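The left finger stopped closing all the way in July, and I spent most of an evening blaming the wrong part

I'm writing this up mainly so I have it somewhere. If you use a hand-held gripper with a servo on the jaws and a trigger in the handle, you may run into the same thing.

The first sign was a dropped spoon. I had the jaws closed on the handle, lifted it, and it slid out one side. I picked it up and tried again and it held. Then it dropped again on the next one. I put it down to the spoon being smooth and moved on to a cup, and the cup was fine. The cup is wide, so the fingers don't need to close far. I should have thought about that right then, and I didn't.

By late afternoon I was dropping anything thin. Pens, the edge of a folded towel, a cable. I squeezed the trigger to the stop with nothing in the jaws and looked at the fingers from the side. The right one came in to the middle. The left one stopped short of it by 2 mm. Not a lot, but a pen will roll out of a gap like that if the two sides don't push evenly.

The software said everything was good. The position readout went to 600, which is my closed value, and stayed there. The servo did not report an overload. This is what sent me down the wrong road, because I trust the readout and I figured that if the servo thought it was closed, then the servo's zero must have moved.

So I re-zeroed it. The Akov driver board has a calibration routine where you open the jaws by hand, hold them, press the button, close them, and press again. I ran that and got the same gap. I ran it a second time, pushing the fingers together with my thumb at the closed step. Now the fingers met in the middle, but the servo was straining to keep them there, and after a few minutes the housing was warm enough to notice through the shell. I checked the log and the motor temperature was at 49 C, which is higher than I ever see just sitting idle with the jaws closed.

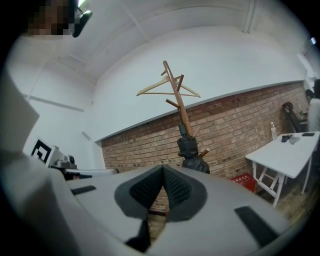
Filed under: Grippers, Repairs

I want to stop on the warm housing for a minute, as it was the only part of this that could have turned into a safety problem. A servo told to hold a position it can't reach will keep pushing until something gives or something limits it. My board does have a current limit. I had turned it up in the spring when I was trying to hold heavier objects, and I never turned it back down. So the thing I was holding next to my palm had a stalled motor in it and not much to stop it from heating up. I cut the power, unplugged the battery, and left it alone until it was cool to the touch. After that I put the current limit back to the stock value before doing anything else.

With the battery out I could move the jaws by hand, and that told me more in ten seconds than the software had all day. The right side moved freely. The left side moved freely until near the end, then went stiff, then stopped. There was no click and no grinding. It felt like pushing against rubber.

I took the pads off first. Mine are soft prints with a dotted mesh on the face, and they slide onto a tongue on each finger. I thought one might have worked loose and be sitting crooked. Both were on straight. I swapped left for right and the gap stayed on the left, so the pads were cleared.

Next I opened the shell. Four screws, plus the one under the label that I forget every time. The linkage on this build is from the Brinbridge files, where one servo horn drives two push rods, one for each finger. The right rod was straight. The left rod was bowed.

The rod had bowed because the pivot pin at its far end was partly seized. The pin is a plain steel dowel in a printed hole. I had pressed it in tight when I built the thing and it had loosened up nicely with use, but at some point fine black dust had packed in around it. The dust was from the motor side of the linkage, where the rod rubs against the shell. So the servo turned all the way, the readout went to 600, and the rod bent a little in place of moving the finger the last bit. The encoder is on the motor. It has no idea what the finger is doing.

The fix was dull. I pushed the pin out, cleaned the hole with a cotton swab and alcohol, and ran a drill bit through it by hand, just enough for the pin to turn under its own weight. I printed a new left rod, slightly thicker in the middle. I filed down the spot on the shell where the old one had been rubbing. Then I replaced the right rod too, since I was in there and would like them to match. The two new rods took less than an hour to print.

After that I did the calibration again from scratch, with the power limit low and my thumb nowhere near the fingers. Both pads met at the middle. I left it closed for half an hour and the housing stayed cool.

I then went back through the recordings from that day and threw out everything made with thin objects. I kept the cups and boxes. I thought about keeping the drops and marking them as failures, but the width reading in those files is wrong at the closed end and I don't want to find that out again in six months when I've forgotten why.

Changes I've made since:

Before each session I close the jaws on nothing and look at them. If there is a gap I can see, I don't start.

The script now prints the current limit when it connects, in big letters, so I can't miss a value I left turned up.

If the motor temperature goes over a set point the script opens the jaws and quits. I have it set low for now and it has tripped once, during a long hold, which I'm fine with.

I still want some way to read the finger position directly. A small magnet on each finger and a sensor in the shell would do it, but there isn't much room on the left side and I'd have to move the wiring. I have the sensors in a drawer. I'll post the shell files when I've got a version that closes up properly with them inside.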